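Housekeeping Skills, Unit 4: Handling and Folding Microfiber Towels
Course notes, Tane Tamihana
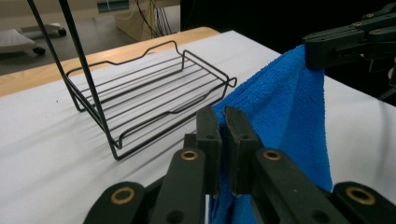

Microfiber is a synthetic cloth made of very fine fibers. It picks up dust and water well, but it also picks up lint, so it is washed and stored apart from cotton.

Washing
Shake each towel out before it goes in the machine. Use a small amount of liquid detergent and no fabric softener, which coats the fibers. Dry on low or hang on a line.

Finding the edge
A towel from the basket is usually bunched. Pick it up by one corner and let it hang. Run the other hand down the fabric until you reach an edge, then follow that edge to the next corner. With 2 corners in hand, give the towel one light shake and lay it flat.

Folding
Fold in half, edge to edge, and smooth from the center out. Fold in half again the other way. Stack with the folded side facing the front of the shelf, up to 200 to a bay in the Hapeta linen room.

Color
Blue towels are for glass and mirrors in this course. Keep them out of the bathroom carts.

For practice, wash and fold one load before the next class. Bring your unit sheet so it can be signed.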